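How to Clean a Light Wood-Grain Tabletop Without Leaving Streaks
By Tullio Gatti
Last updated June 21, 2023

Pale tabletops hide crumbs well and show almost everything else. Pencil dust, gray smudges and dried cleaner all stand out once the light hits them from the side. This method works on sealed veneer and on laminate, and it takes a few minutes per table. Don't use it on bare or oiled wood.

What you need

Two microfiber cloths, one for washing and one for drying
A small bowl of lukewarm water
Dish soap, plain and uncolored if you have it
Baking soda
A plastic scraper or an old library card

Before you start

Take everything off the part you plan to clean and look at the surface from a low angle, facing a window or lamp. Glare can wash out the grain and hide small marks, so move your head to one side and look again. Run a fingertip over any speck you find. Dust will move. A scuff or a spot in the pattern will stay where it is. 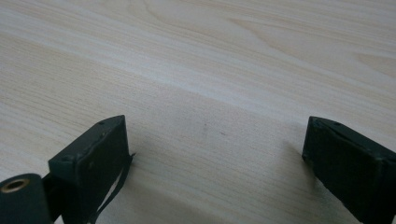 Do I need to know if my table is veneer or laminate?
Treat it as veneer if you can't tell. Veneer is the one that suffers from standing water, and a method that is gentle enough for veneer will do no harm to laminate. If you want to find out, look at the underside or at an unfinished edge.

Step 1. Dust it dry
Fold the dry cloth in quarters and wipe in long strokes with the grain. Turn to a clean face when the first one looks gray. Skipping this step turns the dust into a paste as soon as the water goes on.

Step 2. Wash
Put 2 drops of soap in the bowl. More than that is the usual cause of streaks. Dip the second cloth, wring it hard until it no longer drips, and wipe the same way you dusted. Do a section as wide as your arm reaches, then dry it before going on to the next. Use the dry cloth with a clean side out.

Step 3. Work on what's left
Small grayish marks near the middle of a table are common, and plenty of them are only smudges. Go over each one with a damp corner of the cloth, using light pressure for a slow count of ten. If it's stuck on, hold the scraper nearly flat and push along the grain.

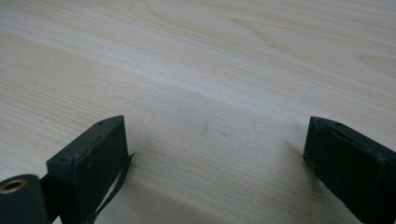

Step 4. Treat stubborn scuffs
Mix a little baking soda with water until it looks like thin yogurt. Test it first somewhere out of sight - it is mildly abrasive and can dull a glossy finish. Rub with one finger through the cloth, stop after 3 passes, and wipe the residue away with plain water. Dry at once.

Step 5. Check again
Go back to the low angle you started from. Cloudy bands mean there is soap left, so wipe once more with water only and buff dry.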